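Speaker notes: Closing the last 27 millimetres
Talk for the Vallurov users' meeting, June. Slot is short, so keep moving.

Slide 1. Title
Say who I am and that the work is joint with Eugeniusz Pawłowska, who wrote most of the controller. Questions at the end, please.

Slide 2. Where we started
Our old pick routine had one overhead camera and a planner. Look once, plan a path, drive down it, close. Fine on a freshly calibrated cell. After a week of people leaning on the camera post, the error at the fingers was bigger than the clearance.
We tried recalibrating every morning. It worked and everyone hated it.

Slide 3. What we changed
Two stages now. The planner (Clumix) still takes the arm to a hover pose above the table. After that the wrist camera takes over and we run a servo loop until the fingers close.
The handover happens 27 mm from the grasp pose. Expect someone to ask why 27. We swept it, and that was the shortest distance that still left the loop time to settle.

Slide 4. The loop
Segment the target, fit its outline, compare with where the outline should sit between the fingers, send a velocity. No depth sensor in this stage.
Mention timing: the budget is 300 ms from exposure to command on the old Grilmont computer. Slow, so we cap the approach speed. Don't get drawn into the GPU discussion here.

Slide 5. What the loop sees

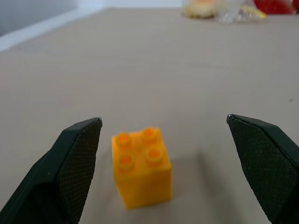 The error term is worked out in image coordinates, with the midpoint between the two fingertips as the reference. We never convert to table coordinates, so a camera post that has shifted can't hurt us at this point. Segmentation was the part that took longest. Our first version used plain brightness and merged the target with its shadow, and you can see the risk on this slide, where the grey shadow runs off to the right from the base of the yellow brick. We moved to colour plus edges. The blurred stuff at the back of the table is dealt with by a sharpness weight — pixels that are out of focus count for less. Point at the four studs on top: we use them as a check on rotation, and if the fit doesn't find all of them the loop holds position and looks again.

Slide 6. Results
200 trials with the overhead camera knocked out of line on purpose. 3 failures, all of them in segmentation. None were in the controller.
Show the error plot. Leave it up for a few seconds before talking.

Slide 7. Still open
Shiny parts. Targets the same colour as the table. Anything that moves once the approach has begun.
Wasilewska is testing a version which re-plans from the hover pose after a hold — still slow, no numbers yet, so don't promise any.

Slide 8. Thanks and questions
Config files and the sweep script are in the shared folder. Put the link up and leave it on screen.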